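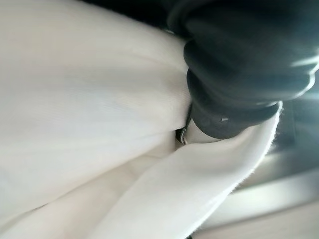 Notebook > Software > Zenton client > Offline sync

Thursday, May 5, 2022

Carried on with the duplicate rows in the offline queue. Android build only so far; the desktop client runs the same sync module and I haven't managed to get a duplicate out of it.

Set-up as before: local SQLite store, 511 edits queued with the network off, then network back on and let the worker drain the queue. Server is the Ustov staging instance, wiped between runs. Batch size 106, left over from the old payload limit. Should be a setting, currently a constant in two files.

Run 1. All edits arrived, 4 of them twice. The duplicated rows have the same content but different server IDs, so the server treated them as new records. All four were in the last batch before the app was sent to the background.

Run 2. Same edits, app kept in the foreground throughout. No duplicates.

Run 3. App backgrounded by hand during the second batch. The whole batch went up again on resume.

Read through the worker code after run 3. The row is marked as sent in the response handler. If the system suspends the process after the request has gone out and before the handler runs, the row is still marked pending when the app wakes, and the worker picks it up again. The retry has a fresh request ID because the ID is made at send time. Server has nothing to match on.

Changed it so the ID is made when the edit is queued and stored in the same row. Needs a new column, so a schema migration (written, tested on an empty store and on a full one, not on a store from the July release – must find one). Yufang Tang pointed out that the server only keeps request IDs for 900 seconds, so a phone left in a drawer overnight will still get past the check. Agreed that a unique constraint on the server table is the proper fix. She is raising it with the Uststead people, who own that schema.

Run 4, with stored IDs, backgrounded as in run 3. No duplicates. Resumed well inside the window, so this says nothing about the overnight case.

Separate matter: the Yagi logging wrapper drops lines when the process is suspended. Lost part of the log for run 3 and had to go by the server side. Switched to writing straight to file for now, branch only, do not merge.

To do:
- overnight run, phone unplugged
- migration from the old store
- move batch size into config
- repeat run 3 on the iOS build once the signing certificate is sorted out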